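Home Opinion Culture Letters Archive Sign in

The small table and the big table

11 February 2025
By Lorraine Dawber

In the apartment where I grew up we had one table. It stood in the kitchen, it was brown, and it was too large for the kitchen, so that my father had to turn sideways to get to the window. On it we ate, I did my homework, my mother cut cloth, and in December my grandmother covered the whole of it with flour and would not let anybody else put down so much as a cup.

I have lived in this country for a long time now and I still think in tables. When I visit people, I look at where they eat before I look at the pictures on the wall. More and more often I see that they do not eat anywhere. They have a small table by the sofa for the plate, a small table by the bed for the telephone, and a small table in the corner where the computer stays. The big table is gone, or it was never bought.

I want to argue for the big table, and I know that this is not an easy thing to argue in a town like Tuvmont, where the rents go up every year and the rooms do not get wider. My neighbor told me it is a rich person's opinion. I have thought about what she said, and I do not agree, but I understand why she said it. Our table in the kitchen was the most expensive thing we owned, and it was second-hand. It was bought with 200 in borrowed money, which took my parents two winters to pay back. They did not buy it for beauty. They bought it to have one place in the home where all of us could be at the same time with our hands free.

Small tables are made for one person. I do not say this against the people who design them, for they do what is asked. Last autumn I went to the Lightfoot showroom to look for a chair, and I walked through two floors of furniture before I found anything that four adults could sit at. Everything was folding, nesting or rolling. There was a model called the Nirno which becomes a shelf, and another called the Imine which hangs on the back of a door. The young man who helped me was very kind. He asked me how many people live in my home, and when I said two he took me directly to the smallest ones. I tried to explain that the number of people who live in a home is not the number of people who sit down in it. He wrote something in his notebook, I hope it was that.

When you have a table for one, you stop inviting. It does not happen because you decide it. A friend says she might come by, and you look at the room and you say, let us meet outside somewhere. Outside costs money and closes at ten. After some years you have friends whose kitchens you have never seen. I count myself here too. There is a woman I have known since my first job in Tuvmont, and I could not tell you what color her curtains are.

And there is the matter of arguments. In my family the serious arguments were at the table, and this was a good thing, although it did not feel good. You could not leave easily, you had to ask somebody to move his chair. So you stayed, and the soup came, and it is difficult to continue shouting at a person who is passing you the bread. My brother and I once did not speak for most of a month, but we sat across from each other every evening of that month, and in the end he asked me for the salt. I do not know how we would have finished it if each of us had eaten in a separate room.

People answer me that the young have other ways to be together, and it is true. My niece talks with her friends each night while she eats, all of them on the screen. She laughs more at her dinner than I ever did at mine. I do not want to be the old aunt who says that it is worth nothing. But I notice that she chooses who is there. At the big table you did not choose. There was the uncle who talked about engines, the neighbor who came for an egg and stayed two hours, the child of somebody's cousin who put beans in his nose. I learned to listen to people I did not find interesting, and this has been more useful to me than most of what I learned in school.

The schools and offices are going the same way, it seems to me. In the office where I work three mornings in the week we had a long table for lunch, with scratches in it from a time before any of us. It was taken out when they painted. Now we have high round ones with no chairs, where you lean on your elbow and eat fast. I asked if the long one could come back and was told that it was "not flexible." I have been thinking about this word. A table should not be flexible, in my opinion. It should stay in its place and the people should come to it.

I do not ask for a law. I ask only that someone who is furnishing a home, even a small and rented one, should think first about the largest table the room can carry, and about the sofa after that. Buy it used, and buy it ugly if you must, because the cloth will cover it. Let it be in the way. My father turned sideways to the window for nineteen years and he never complained of it, or not more than he complained of everything else.

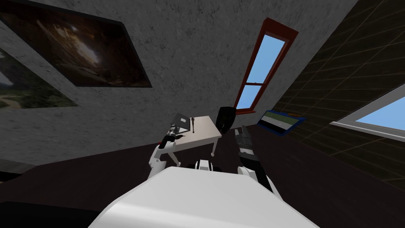
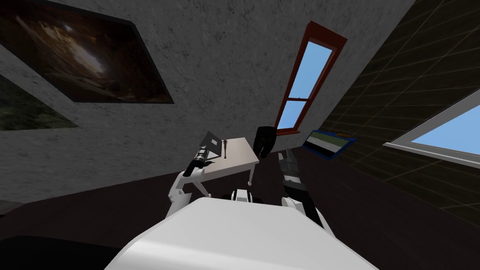 Computer renderings: a small table, with a robot reaching toward it.

Mine arrived in December from a closed restaurant. It has one short leg, with a folded piece of card under it, and we cannot open the lower drawer of the cupboard anymore. My neighbor came to look at it. She said again that it is too big, and then she sat down - on the side near the stove, where it is warm - and asked if I had coffee.

We use cookies to remember your settings. Accept Manage choices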